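Chapter 7

When the Robots Come to Work

On the packing floor at Curnetti, the morning shift used to begin with the sound of cardboard. Crews of 25 stood at long tables, folding cartons, filling them, and sliding them toward the tape machine. A fast packer finished close to 500 cartons in a shift, and the number was posted on a board by the time clock.

The board is gone. Most of the folding and filling is done by robot arms set up in pairs, and the crew on each shift is smaller. The people who remain walk more and lift less. They refill parts trays, clear jams, check finished cartons, and restart a station when it stops. Several of them say the job is easier on the back and harder on the head. A packer could think about dinner while folding cartons. A station tender has to keep an eye on several machines and remember what each one was doing a few minutes ago.

This chapter is about changes of that kind. Earlier chapters looked at automation from the side of the company: what a machine costs, how long it takes to pay for itself, and how managers decide which work to automate first. Here we turn to the people who work next to the machines. We ask what happens to their tasks, their pay, their hours, and their say in how the work is done.

7.1 Jobs and Tasks

It helps to begin with a distinction that will come up many times. A job is a bundle of tasks. The packer's job at Curnetti included folding, filling, and sliding cartons, but it also included spotting a cracked part, asking the stockroom for more tape, showing a new hire where to stand, and telling the supervisor when a batch looked wrong. Only the first few of these appeared in the written job description.

When a company automates, it usually automates tasks. Whole jobs seldom disappear in one step. The robot takes over the folding and filling, and the rest has to go somewhere. Some of it stays with the former packers. Some moves to a technician or an inspector. Some of it is simply dropped, and the company may not notice until something goes wrong.

The last case is common enough to deserve a name. We will call it a lost task. At Curnetti, the cracked parts were a lost task for the first several weeks. The packers had always set them aside without being told to. The arms packed whatever was in the tray. Complaints from customers went up, and it took the plant until October to trace them to the change. The fix was a person: one member of each crew now looks over the trays before they are loaded.

7.2 Who Learns the New Work

The second question is who gets the tasks that automation creates. Every robot station brings some. Someone must teach the arm its movements, change the grippers when they wear, and keep a record of stops. These tasks can be given to the people already on the floor, or they can be given to new people hired for the purpose.

Inent, a maker of small pumps, took the first path. Before its assembly stations were switched on, the company offered a training course of 30 hours to everyone on the line, during paid time. Workers practiced moving an arm by hand, saving positions, and recovering from a stop. Those who finished were moved up a pay grade. The course was not popular with everyone. A few of the older assemblers dropped out in the first week and moved to shipping, where they took a small cut in pay.

Pastix took the second path. The company hired a team of technicians from outside and told its line workers to leave the equipment alone. When an arm stopped, the worker pressed a call button and waited. Some waits were short. On the night shift, with one technician for the whole building, they could be long, and the workers had nothing to do but stand there. Many of them had a good idea of what was wrong. They had watched the station all night and knew which part tended to catch and on which side.

Over one year the Pastix stations recorded 2,593 stops. When managers went through the log, they found that nearly half had been cleared by moving a single part back into place. The company has since begun to let line workers do this themselves, after a short safety lesson. The technicians were against it at first, and their reasons were fair. An arm that is standing still may not be switched off, and a hand between two fingers is at risk even when the fingers are small.

7.3 Pace and Attention
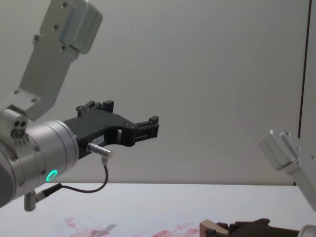 The pace of the work changes too, and often in ways that were not planned. A person at a packing table sets part of the pace. She can speed up before a break, slow down after lunch, or stop to help a neighbor. A robot station keeps a steady rate, and the people who feed it must match that rate whether or not it suits them.

At the Kawaguchi plant, which makes housings for electric meters, the first stations were set to run as fast as the arms could safely go. Tray loaders found that they could keep up, but only by skipping water and rest. After two months the plant slowed the stations slightly and added a small buffer of full trays beside each one. A loader could then work ahead and step away for a few minutes. Output for the whole shift hardly changed. There were fewer stops for empty trays, and fewer people asked to transfer.

Attention is a harder matter. Watching a machine that works well most of the time is tiring. The mind drifts, and when a problem does come, the watcher may be slow to see it. Plants have tried several answers: rotating people between stations every hour or two, mixing watching with hand work, and giving each person fewer machines. All of these cost something. The choice among them depends on how serious a missed problem would be.

7.4 What to Look For in This Chapter

The sections that follow take up each of these points in more detail. As you read, keep four questions in mind. Which tasks moved, and to whom? Were any lost? Who was trained, and was the training paid? Who was asked before the change was made?

The answers differ from plant to plant even when the equipment is the same. Curnetti and Kawaguchi use similar arms for similar work, and yet a tray loader at one would find the other's shift strange. One has a fixed rotation and a posted schedule. The other leaves it to the crew to decide each morning who goes where.

Key terms introduced so far: job, task, lost task, buffer, rotation, station tender.

Before going on to Section 7.5, make a list of everything you did in a recent day of paid work, or ask a family member to make one. Mark the items that appear in the written job description. Keep the list, which you will need for the activity at the end of the chapter.

Work and Machines, Chapter 7 | All rights reserved | Contact the publisher | Back to top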